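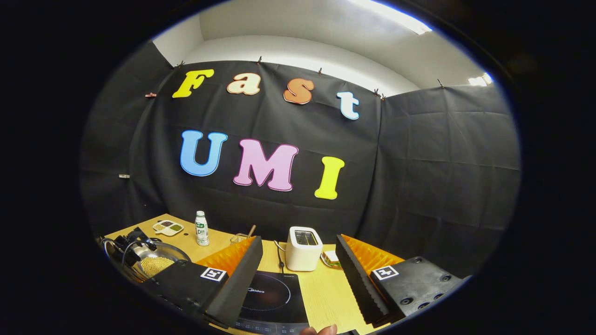
Hallon to restore Skallasier meeting hall with lime and timber repairs

Fri 12 December – Architectural practice Hallon has been appointed to lead the repair and partial extension of the meeting hall at Skallasier, following a limited design competition that opened in August. The appointment covers all stages from measured survey to handover.

The hall is a single-storey building with load-bearing brick walls, a king-post roof and a later flat-roofed annexe on the north side. The annexe will be taken down and replaced by a new wing of 100 square metres containing a kitchen, stores and accessible toilets. The original hall will keep its plan, its windows and its boarded ceiling.

Survey work has identified decay at the bearing ends of three of the 16 roof trusses. The affected timber will be cut back to sound material and new oak ends scarfed in, with stainless steel flitch plates where the loads require them. Cement pointing added to the south and west elevations will be raked out by hand and replaced with a lime mortar matched to samples taken from behind the rainwater pipes. About half of the slates are expected to be suitable for reuse.

The new wing, designed with structural engineers Mokgethi, is a cross-laminated timber structure on a shallow raft foundation. It is separated from the old gable by a glazed link, so that no new load is carried by the existing wall. The link also allows the two buildings to move independently – the hall stands on shrinkable clay and shows seasonal cracking at the north-east corner.

Heating will be by air-source heat pump, serving underfloor pipework in the wing and low-temperature radiators in the hall. Insulation at ceiling level will be wood fibre, laid between and over the joists with a ventilated gap maintained at the eaves. The walls of the hall will not be lined internally.

Brick for the plinth of the new wing will be supplied by Leletti. The order is for 3,000 units in a single buff blend, laid in English bond to follow the coursing of the hall.

An application for planning permission has been submitted together with drawings, a heritage statement and a bat survey. Subject to consent, the works will be let as one contract, with the roof repairs carried out first under a temporary covering. The hall will be closed while the roof is open.

Drawings and the outline specification can be requested from Hallon's press office.

ENDS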